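Hello, and thank you for stopping by! We get a lot of letters at Bickerstaff about hanging rails (the open kind you stand in a bedroom when there isn't a closet, or when the closet gave up years ago), so Hagos Berhe and I have gathered the ones that come up most.

## Will a rail really hold my winter coats?

Most will, if you look up the weight limit before you load it and then stay comfortably under it. Coats are heavier than people think, and a long wool one can weigh as much as a whole row of shirts. Put the heaviest things near the ends, over the legs, and let the light ones have the middle, where a bar is most likely to sag.

## Mine wobbles. Did I build it wrong?

Probably not! Bolts settle in the first week or two, and a rail with crossed legs needs all of them snugged up again once it has clothes on it. Stand it where you want it to live, load it, and then go around with the wrench. If the bar comes in two sections, check that the joint is pushed fully home.

## Which hangers should I buy?

You don't need 1,000 matching ones, whatever the magazines show. I like curved wooden hangers for anything with shoulders to it, meaning coats, jackets and heavier jerseys, and thin ones for blouses. Berhanu Tsegaye wrote to ask about knits, and my answer was to fold them, please, and keep them in a drawer. They stretch so sadly on a hanger.

## Can it go right next to the bed?

Yes, and in a small room that's often the only spot. Leave yourself enough space to pull the sheets straight without brushing against sleeves. I lay the next day's clothes out on the bed while I choose, so I've grown very fond of having the two side by side.

## How do I stop shirts from twisting on the hanger?

Hold the hanger by its hook, settle both shoulders evenly, and give the hem a gentle tug before you let go. A sports jersey is slippery company and will swing around if it's put up in a hurry, and then the creases set in. A little breathing room between it and the bulky jackets helps a great deal. 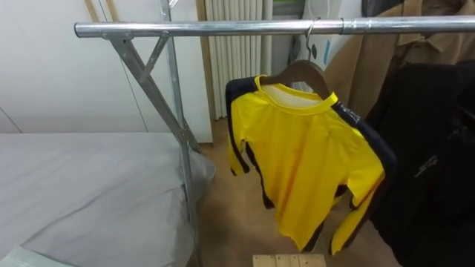 ## How often should I sort through it?

I do mine in May, when the coats can be put away, and again when the evenings turn cold. Take everything off, wipe down the bar with a soft dry cloth, and only hang back what you'll wear in the next 3 months. The rest can go in a box under the bed until you miss it.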